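The man who runs the repair stall at Miltcombe market wants 15 pounds to look at an old computer, and he says most people get it back working. I asked how many. "Nearly all," he said, then admitted he keeps no list.

He moved over from Siltton in May. New machines, he told me, are "mostly a waste of money" — a handy view for someone selling repairs. A customer of his had been quoted 300 pounds for a replacement. He charged her 285 less.

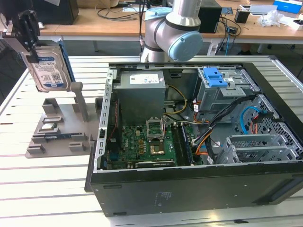
Does he give any guarantee? "A month, if you keep the receipt." Mine was handwritten and had no date on it.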